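Household Skills, Unit 4: Folding and Sorting Clothes
Course notes, Debora Villa
Sastley Adult Learning, June 2021

So we got through the laundry unit with 20 minutes left over last time, and I promised I'd write up the part I rushed. These are my own notes, a bit tidied, so forgive the rambling!

Start with the surface. I like a smooth, flat one with plenty of room at the front, and I wipe it before anything clean goes down (lint loves a plain tabletop). Have your bin within reach before you touch the pile. If you have to walk across the room with every finished piece, you'll start stacking on chairs, and I know this from my own house.

Long pieces of cloth come first. Take hold near both ends, give a gentle pull to find the length, then let it down and smooth from the middle out. A loose roll is fine for the moment. One end nearly always bunches up more than the other, so open that end out before you make your first fold or the crease will run off at an angle.

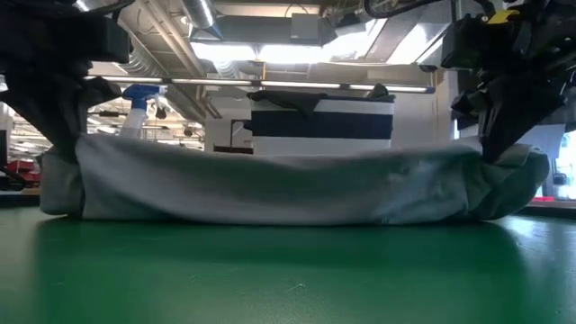 Fold lengthwise, then bring the ends together. If the edges are off by an inch, leave them. The Fiore handout from the December session wants every edge lined up and I think that's a lot to ask of a Tuesday-night kind of folder like me.

Next is sorting, and the question I got most was dark shirts with denim, yes or no? For folding I keep them apart. Denim is stiff and holds whatever shape you press into it – a shirt just slumps. Shake each one out and find the seams. With denim I hunt for a twisted leg or sleeve first and pull it straight, and only then do I lay it down flat.

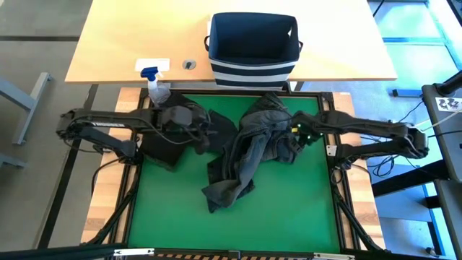

A spray bottle with plain water is handy for stubborn creases. Two squirts, smooth with your palm, wait a bit. Don't soak it, and don't put it in the bin until it's dry all the way through.

Soft, fuzzy fabrics get their own paragraph. They hide their folds! You think you have one layer between your fingers and you have three. Run your thumb down the outer edge, feel for the bulge, and work it toward the open side. Pull off stray threads as you go, but if one resists, snip it.
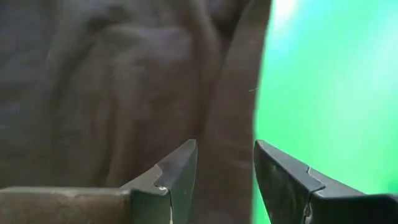
I fold these in thirds and keep the stack low, because thick folds slide.

For practice: 11 pieces from your own basket, at least two of them soft and one denim. Write down which one gave you trouble and bring it along. The Golach reading is optional, pages 200 and up.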